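Section 2: Planning the Purchase, Before You Order Anything
March, by the Ustwood set-up desk

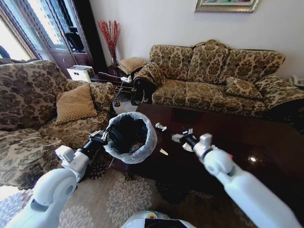

Do I need to budget for two arms if all I want is light tidying?
Plan on two. One-armed tidying means every container has to stand still on its own at the right height, and I've watched enough setups fall apart on that point that I now put the second arm on the sheet from the start.

Okay, so that's the big line item out of the way! I've planned a fair number of these home setups now (the first one badly, at the Fledmont apartment, where I spent nearly everything on the machine and then had to beg for a charging dock). What follows is the order I go in these days. Get a pencil, you'll be crossing things out.

2.1 Walk the room first

1. Pick one room and one job. Mine was litter off the coffee table and into a wastebasket, and I'd still start there.
2. Measure the gaps the base has to pass through, sofa to table especially. Write down the narrowest one and take off 2 inches for rug edges and general wobble.
3. Measure the height of every surface you want cleared. Low coffee tables are the ones that catch people out, so ask the seller for reach at table height and at floor height, two separate numbers.
4. Note what the tabletop is made of and how shiny it is. A dark polished top with daylight on it is a tougher job than a matte one, and you may want to price a curtain.
5. Find the outlets, and trace where the cables run from there.

CAUTION: Pick up loose cables and thin sticks from the rug before any trial run, and keep doing it afterward.

2.2 Build the budget

6. Start with the base and arms as quoted. Don't round down because you're excited (I did).
7. Add the grippers. On the Predum quote I had, a spare pair of fingers came to $719, which I thought was silly until I wanted a spare pair.
8. Add set-up and training time. I put in 40 hours for the first room and used every one of them.
9. Set aside $2000 for things you haven't thought of. On the Fontana job this went on shipping, a second dock and a longer warranty, and there was a little left over for lunch.
10. Leave the small stuff for last: liners, baskets, felt pads, table cover. It comes to roughly $100, and you can get it all in one trip.

NOTE: Get the warranty wording on grippers in writing. Some sellers count the fingers as a wearing part and some count them as part of the arm, and the difference is your money.

2.3 Choose the basket before the gripper

This sounds backward, I know, but baskets are cheap and grippers aren't!

11. Choose a small, round one with a rim the fingers can get hold of. Take the gripper's opening width with you to the store.
12. Line it with a bag and fold the edge well over the rim. Then try the grip again, with the bag on, before you settle on it.
13. Tip it by hand to the angle you'd want for dropping paper in. If the liner slides at that angle, try a snugger bag.

2.4 Ask for a trial

14. Ask the seller to run your job, with your kind of litter. Crumpled paper gives the fingers something to close on, while a flat scrap lying tight to a table is a lot harder, so bring both.
15. Put pieces near the edge of the table as well as in the middle.
16. Watch how hard the fingers press on the surface, and ask whether you can change that yourself or have to call someone.

CAUTION: Clear glass vases and anything else tippy should be out of arm's reach for the trial. Check the reach with the arms fully stretched.

If the trial goes well, hold off on the deposit until you have the delivery measurements from Section 3. Front doors have ruined more of my schedules than anything in this section.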